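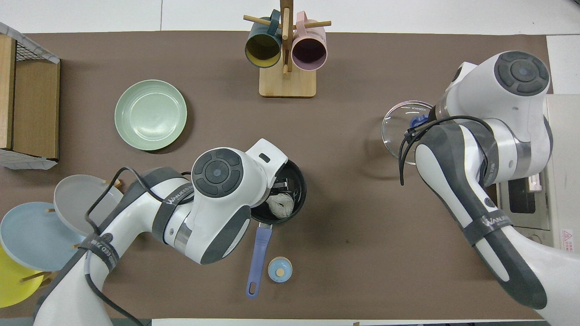

Photo: Ülle Lill / Darnell Kitchen Guides

4.2 Clearing and setting up the counter mat

Use this section after the mat has been unrolled (see 4.1) and before any cooking or storage. Work on one item at a time.

1. Check the frying pan first. Wrappers and bags are easy to leave inside, as with the crumpled plastic in the black pan. Lift the material out by one edge and put it in the trash. Do not push it to the side of the pan.

2. Run a hand around the inside of the pan for small torn pieces. Clear plastic is hard to see against a black surface.

CAUTION: Never heat a pan with packaging in it. Plastic melts onto the cooking surface and the pan may have to be thrown away.

3. Set the pan flat on the mat. Turn the handle so that it does not stick out past the counter edge. If you hang the pan, use the hole at the end of the handle.

4. Pick up the glass lid by the fitting at its center. Hold it level and keep your other hand clear of the rim.

5. Try the glass lid on the pan before storing them together. If it rocks or slides, keep it with another pot.

6. Keep the small light blue lid with the beige knob separate - it is easily covered by larger items.

7. Hang mugs on the mug tree by their handles. With two mugs, use pegs on opposite sides of the post so the weight is even.

NOTE: Move the tree by its base. Take the mugs off first.

8. Leave plates flat on the mat until the cupboard is ready. Do not stack lids on top of them.

9. Wipe the mat with a damp cloth and let it dry before rolling it up.

Replacement mats are listed in the Kadel parts sheet under item 578. For mug tree pegs, see item 874.

Section text: Laurier Hiebert. Revised February.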